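Geddes resit marking, are we just accepting this?

Last updated: October

fellside_mum
My son sat the Geddes maths paper at the Dillcombe centre in the summer and got his mark last week. He missed the pass by two marks. We asked for the script back and one whole page of working hasn't been marked at all. No ticks, no crosses, no initials. The school says the deadline for a review has gone, but the results came out late, so I don't see how we were meant to meet it. Has anyone else had this?

Plalanell
Yes. Same paper, different centre. My daughter's page 14 was blank in the same way. We paid for the review and she went up five marks. You get the fee back if the grade changes but not if only the mark does, so check before you pay.

Hamish Cruickshank
I mark for another board, so take this as you like. A page with no marks on it doesn't always mean it wasn't read. If the answer is wrong and there is nothing to credit, some markers leave it clean. They shouldn't, the instructions say to put a stroke through it or write a nought, but people do it when they have a stack to get through.

fellside_mum
The answer on that page is right though. His teacher went through it with the mark scheme and gave it four out of four.

Hamish Cruickshank
Then it's a marking error and you should say so in writing to the exams officer. Ask for it as a clerical check. A review is a different thing and costs more. The deadline for clerical checks is later, or it was last year.

bus_pass_bob
These things happen every year. There were 1,660 entries for that paper and only 1,578 results on the day. That's 82 kids waiting with nothing. If you push for every page to be looked at again they'll be later still.

Plalanell
I don't see what the late ones have to do with it. The late results were scripts from Kosteston that went to the wrong address. Her son's script arrived fine and wasn't marked properly.

bus_pass_bob
It's the same people dealing with both, is my point. The office is small. They lost staff in the spring and have people on the phones who were doing something else before.

fellside_mum
I rang them at ten past nine and was number 20 in the queue. When I got through, the woman was polite but could only read me what was on the website. She said the centre has to apply and a parent can't. The school says the parent has to sign first. I've signed. The form has now been with the school for eight days.

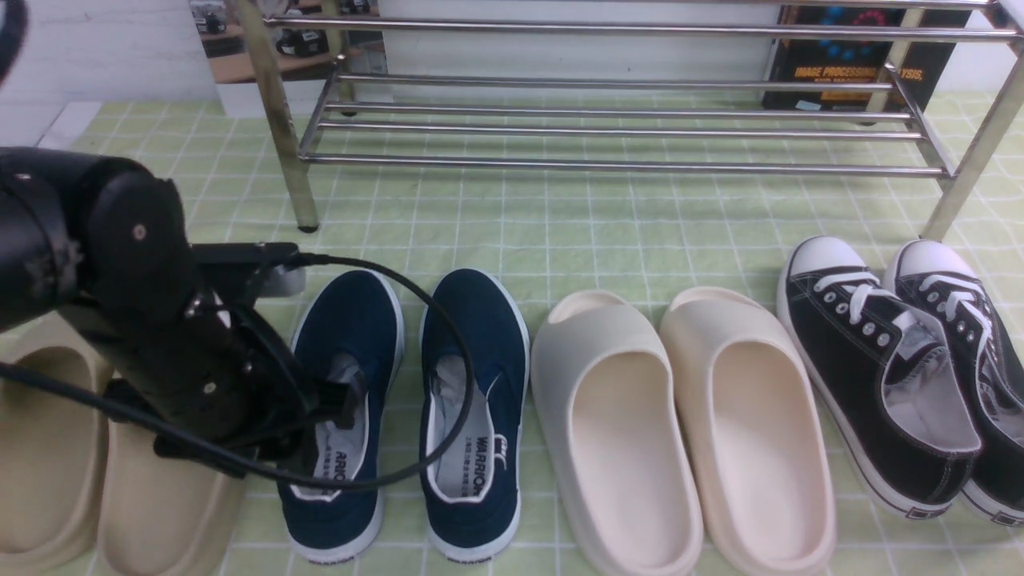 Rozália Szalai replied that the form should take a day at most, and that the signature is only there to show the candidate knows the mark can go down as well as up. "It has to be the candidate's signature, by the way. If you signed it and he didn't, they will send it back. Ours came back for that."

fellside_mum
Nobody at the school mentioned that. He's 17, I assumed it was me. I'll get him to sign a new one tonight and he can hand it in before registration.

Rozália Szalai
Get him to ask for a copy with the date on it. Also ask which fee they are applying under. We were put down for the full review when we'd asked for the clerical check.

maths_dept_2
Teacher here. I disagree with Hamish about the clerical check. It covers adding up and pages missed altogether. If they decide the page was seen and given nothing, the check comes back "no change" and you've used up your time. With four marks on one question I would go straight for the review.

Hamish Cruickshank
Fair enough if the page was seen. With no initials on it I'd still say missed. But if she can afford the review it covers both, so yes, it's the safer one.

bus_pass_bob
And if the mark goes down?

maths_dept_2
Then he's failed by more than two marks. He has already failed, so I can't see what he'd lose. It would be different for someone sitting just above the line.

Plalanell
If he is going for a college place, ring them as well. Ours held the place until the review was back, but only once we'd told them one was under way. They wanted it by email with the candidate number on.

fellside_mum
Thank you, I hadn't thought of that. The college has him down as not meeting the offer. I'll email them tonight and go for the full review. Will post when I hear.

fellside_mum
School office confirmed at 3.40 that the new form has gone in, with his signature. They said up to 20 working days. College is holding the place for now.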